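Jomell hand-held gripper kit: lid and box set

README and data card, written by Shoshana Tillman
Last revised 27/04/2021

G'day, and thanks for grabbing the set! I've been putting the Jomell kit through its paces for our little shop at Broltdale, and this is the card that goes along with the recordings. It's half data card, half review, because people keep writing to ask me both sorts of question and I'd sooner answer them in one spot.

What's in the folder

123 recordings of one job, done with a pair of hand-held grippers: open the lid of a wooden tea box, then close it again. Each recording has head-view video, the jaw opening for both hands and a plain text note from whoever was holding the grippers. The notes are short and some are a bit grumpy (mine, mostly).

23 of the recordings are kept aside in a folder called "holdout". Please don't train on those. If you do it by accident, no worries, just say so when you share your numbers.

Why a tea box

I wanted something you could buy at any kitchen shop, with a hinge that behaves like a real hinge. The lid has a flat panel set in a wooden surround, so there's a proper edge for the jaws to find, but it's a thin edge and you have to come at it from a sensible angle. Come in too steep and you push the whole box across the table. I did this a lot in the first week of April.

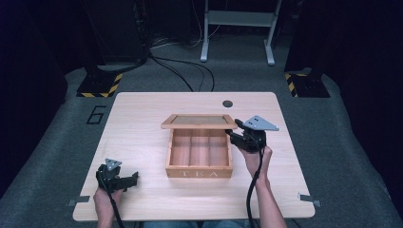

The corner is my favourite place to work from. You get more leverage than you'd expect and the other hand can hang back until it's needed, though Shi (our other operator, left-handed and much tidier than me) likes to go for the middle. Both styles are in the set and the operator column tells you which of us it was. I didn't try to balance them, so check before you split things up.

How the kit feels in the hand

Really good, for the most part! The handle sits underneath, so your wrist stays fairly natural and you can rest your forearms near the edge of the table between goes. I can do a solid session before my thumbs start complaining. The jaws are short and I've come round to that, even though I moaned about it at first - longer ones would be nicer for reaching into things, but they'd flex on a lid like this one.

The cables are my main gripe. One runs out of the bottom of each gripper and they're thick enough that you notice the pull when you turn your hand over. Let them drop straight down off the near edge of the table and you'll be right. Loop them over your arm and you'll be cursing inside 3 minutes.

The triangular plates on top stay on. Don't unscrew them to save weight, please. Someone at Flillitz did that with a loan kit and we had to redo the calibration from scratch.

Start and finish positions

Every recording is meant to start with the lid down, the word TEA facing the operator and both grippers up off the table, one each side. We were pretty strict about it because the early batch was a mess and I ended up binning the lot.

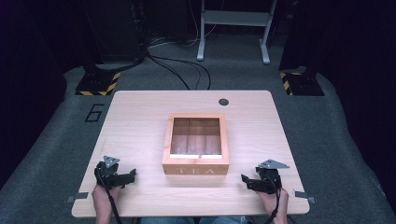 Finish is the same as the start, give or take where the box has wandered to. If it has slid more than 8 cm from where it began, the recording is flagged "drift" in the index. I left those in on purpose, as they're handy if you want your policy to cope with a box that moves about.

Things I know are wrong

- The glass in the lid catches the overhead light, and depth estimates go a bit silly when that happens.
- Jaw opening is in millimetres in the main index and centimetres in the holdout one. My fault, fix coming.
- Background is pretty dark. Colour is fine on the tabletop, but I wouldn't lean on anything past it.
- A few notes are in Shi's shorthand. "LC" is left corner, "RC" is right corner, "bump" is a bump.

Would I buy the kit?

Yep, with longer cables. For lids, drawers and light kitchen gear it's a comfy way to record and I got usable data on the first afternoon. For anything heavy I'd want to try a loaner first - ask Jomell, they were quick to answer my emails.

Using the set

Free for research and teaching. If you want it in a paid product, drop me a line at the Broltdale shop and we'll sort something out. Corrections go to me as well, with the recording number in the subject line please.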